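Stage notes: hanging the new scrim for Nirari

Nirari goes into technical rehearsal in February 2018, and the scrim from the December run will not be used again. It had stretched along the lower hem, and under side light the sag read as a dark band at ankle height. The replacement is a seamless sharkstooth, flame treated at the mill, sewn with webbing and ties at the top and a pipe pocket at the bottom.

It hangs on line set 6, three feet upstage of its old position. The move gives the Ikel towers a clear angle across the front of the cloth, so the opening can be lit without spill on the chorus behind it. The bleed-through into the second act is now a 140-count fade. Anyone calling the show from an older book should strike the previous cue and write this one in.

The pipe in the bottom pocket is in short sections joined with internal sleeves. Check each joint before the cloth flies. A joint that has worked open will show as a kink, and a kink will catch on the Wendt platform when it tracks.

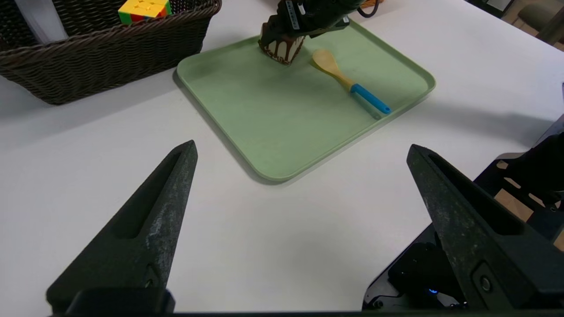 Si-eun Ma asked whether the fade could start earlier, under the last verse, as the singers behind the scrim lose their sight line to the conductor once the front light is up. The answer for now is a monitor on each side at head height, masked by the second leg. If that fails at the first run with orchestra, the fade will be moved and the count kept.

Loading at the rail has changed as well. The new cloth and pipe come to some 300 pounds with the batten, which is more than the old set carried, and the arbor has been reweighted to match. Do not pull bricks from line set 6 to trim a neighboring set.

Performers in the Ukach masks should keep an arm's length from the cloth at all times. The beaks snag the weave, and a pulled thread cannot be worked back in. Spike marks for the chorus line are in yellow - the blue marks belong to the platform and are not to be used for standing positions.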